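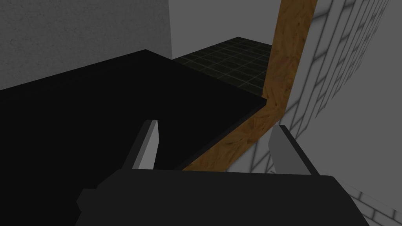 Wrist view in sim: how do you teleop with this thing?

muncombe_mike
Posted 2025-05-30

Hi all, long time reader, first real question. I'm collecting demos in a simulated kitchen for a pick and place task, driving the arm with a 3D mouse, and I'm awful at it. The wrist view is what I've been steering by and I keep misjudging how far the fingers are from the counter. The top of it is matte black with next to no texture, so when I come down toward it there's nothing to tell me I'm getting close until the arm stops dead. Then I back off, and now my demo has a big ugly bump in it that the policy will happily learn.

I did 30 demos last night and I'd keep maybe half. Do people really drive from the wrist view? Or do you put it in the corner and use an outside view for everything? Also open to buying different hardware if the mouse is the problem (please don't say it's me).

tichy_fan
The mouse is part of it. I used one for a whole winter and my wrist hurt and my demos looked like a crane game. Switched to a VR controller in November and it was night and day! You just move your hand and the gripper goes. I still have the wrist view up, but small.

Guder
Going to disagree with the VR crowd before they all get here. If your policy only gets the wrist camera, you should drive from the wrist camera. Otherwise you're making choices using stuff the policy will never see. You look at the side view, you know exactly where the counter is, you swoop in, and the poor network is supposed to guess how you knew.

tichy_fan
Sure, in theory. In practice he's throwing away half his data. A clean demo from a "cheating" view beats a wobbly honest one.

Guder
Depends what the wobble is. If he slows down near the counter because he can't tell the distance, that's useful! The policy should slow down there too. Slamming into it is a different story.

warer77
Can't you just change the counter? Black on black is rough. Your palm housing is nearly the same shade as the countertop, and the floor tiles back there aren't much better. I'd swap in a speckled texture, or randomize it every episode, which you probably want anyway if this is ever going on a real arm. Your wood board is the only thing in that view with any color to it, and I bet you've been lining up on it without noticing.

muncombe_mike
warer77, oh no. I have totally been lining up on the board. I aim the gap between the fingers at it and then creep over. So I guess the policy is going to learn to look for the board too?

warer77
Yep, it will. Move the board in a test run and see what happens, it's a fun way to ruin an evening.

Victor Mosoti
I trained operators for remote arms at my last job, so a few things from that side. First, turn your speed scale way down for the last bit of the approach. Most people have one gain for the whole move and it's always wrong at one end. Map a button to it so you can drop to slow with your thumb. Second, watch the fingers against whatever is behind them. With light inner faces like yours you get a nice edge to compare against the dark top. Third, stop after 6 demos and watch them back. I never met anyone who could do 30 in a row and still be careful at the end.

I'm with Guder on the view, mostly. Practice with both, record with the one the policy gets.

kestrel_b
Has he considered hand guiding? I know it's sim, but we had a small leader arm on the desk, you grab it and the sim arm copies you. Cheap to print if you have patience. It took me 2 weekends, and one of those was me putting a joint in backwards.

tichy_fan
Leader arms are great until the joints don't match and then you're fighting it all day. Ask me about my elbow.

kestrel_b
Ok but same goes for VR when the arm hits a joint limit and your hand keeps going!

muncombe_mike
Lots to chew on, thanks everybody. I put in the slow button and a randomized counter texture this afternoon, and did 3 short sets with breaks. Hit the counter once in all of that. Still driving from the wrist view for now, and I moved the board so I can't lean on it. Might try the leader arm when the printer is free.

Guder
Post the success rate when you train on it. Both sets, old and new, please. I want to know how bad the bumps really are.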